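Clukdale Growers' Market
Household Guidance for Members and Customers

Keeping Local Produce at Home: Storage and Preparation

The following advice has been prepared for households that purchase from the market and from the member farms that supply it. Most of the produce sold at the stalls was picked within a day of sale and has not been waxed, gassed or held in long cold storage. It therefore keeps differently from supermarket produce, and some of the habits that serve well for one will spoil the other. The guidance was revised in November by Uzma Tanoli, with contributions from the growers named below.

On arrival home

Unpack the bags promptly. Leafy greens left in a warm car or on a kitchen counter for an afternoon will wilt, and the damage cannot always be reversed. Sort the purchase into what must be eaten first and what can wait. Salad leaves, herbs, berries and sweet corn belong to the first group. Cabbage, beets, winter squash and onions belong to the second.

Remove rubber bands and twist ties from bunches. Cut the tops from carrots, beets, radishes and turnips, leaving an inch of stem. The leaves draw moisture out of the root for as long as they are attached. Beet and turnip tops may be cooked as greens and should be used within two days.

Do not wash produce before storing it unless it is to be dried thoroughly afterward. Soil on potatoes and carrots does no harm and helps them keep. Berries should be rinsed only at the moment of eating.

Leafy greens

Lettuce, chard, spinach and kale keep best wrapped in a clean dish towel that has been dampened and wrung out, then placed in a loosely closed bag in the crisper drawer. The towel should be changed if it becomes sodden. A head of lettuce treated in this manner will normally last a week.

Limp greens may be revived by trimming the stem ends and standing them in a bowl of cold water for 20 minutes. Greens that have turned slimy or have an off smell should be discarded.

Roots

Carrots and parsnips keep for many weeks in the refrigerator in a closed bag. Households with a cool basement or an unheated porch may prefer the box method used at Cullinane Farm. Pádraig Keane layers his own carrots in damp sand in a lidded wooden box, with no two roots touching, and checks them at the end of each month. Sand for this purpose should hold together when squeezed but release no water.

Potatoes require darkness. A paper sack folded over at the top is sufficient. Any potato that has turned green should be thrown away. Potatoes and onions must not share a container, as each shortens the life of the other.

Onions, garlic and squash

These three crops need dry, moving air. A mesh bag hung from a hook is suitable for onions and garlic. Neither should be refrigerated whole. Once an onion has been cut, the remainder should be covered, chilled and used within a few days.

Winter squash should be wiped with a dry cloth and set on a shelf with the pieces not touching. Inspect the stem end every week or two - softness there is the first sign of trouble. Squash with a broken stem will not keep and should be cooked first.

Clearing the pantry before a bulk order

Members who place bulk orders in the fall are advised to clear shelf space beforehand. Take everything out, check dates, and combine part-used packets of the same item where the dates agree. Empty cartons and wrappers should be set aside for disposal before anything is returned to the shelf. 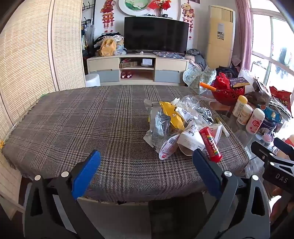
Snack packaging and wrappers on the dining table.

Dry goods bought by weight should be moved to jars or tins with tight lids on the day of purchase. Label each with the contents and the month. Flour from stone mills contains the germ of the grain and will turn rancid sooner than white flour. Birgit Brandes, who mills at Grodari, recommends the freezer for any quantity that will not be used within six weeks. Allow the flour to reach room temperature in its closed container before baking with it.

Freezing a surplus

Green beans, peas, corn and broccoli should be blanched before freezing. Bring a large pot of water to a full boil, add the vegetables in small batches, and begin timing when the water returns to the boil. Three minutes is correct for green beans and broccoli florets. Transfer at once to ice water, drain well, and spread in a single layer on a tray. Once frozen solid, the pieces may be packed into bags.

Tomatoes and peppers need no blanching. Tomatoes may be frozen whole, and the skins will slip off under warm water when they are wanted for sauce. Chopped peppers are conveniently frozen in 400-gram bags, a quantity that suits most soup and stew recipes.

Labels should show the contents and the month of freezing. Vegetables are best eaten within 11 months, before the next harvest comes in.

Trimmings

Onion skins, carrot ends, celery leaves and parsley stems may be collected in a bag in the freezer and simmered for stock. Cabbage, broccoli and turnip trimmings should be left out - they give a bitter taste. Peelings that are not wanted for stock may be composted, or brought in a closed pail to the market's collection bin beside Stall 43. Meat, dairy and cooked food cannot be accepted.

Egg cartons and clean glass jars with lids are accepted for reuse at the Grolex stall. Jars with chipped rims should be kept out of the return crate.

Questions about the storage of a particular variety are best put to the grower at the time of purchase. Alistair Baxter answers inquiries about bulk orders. Catríona Nic Aodha maintains the list of member farms, and printed copies of this guidance may be had from her at the market office until 2 p.m. on market days.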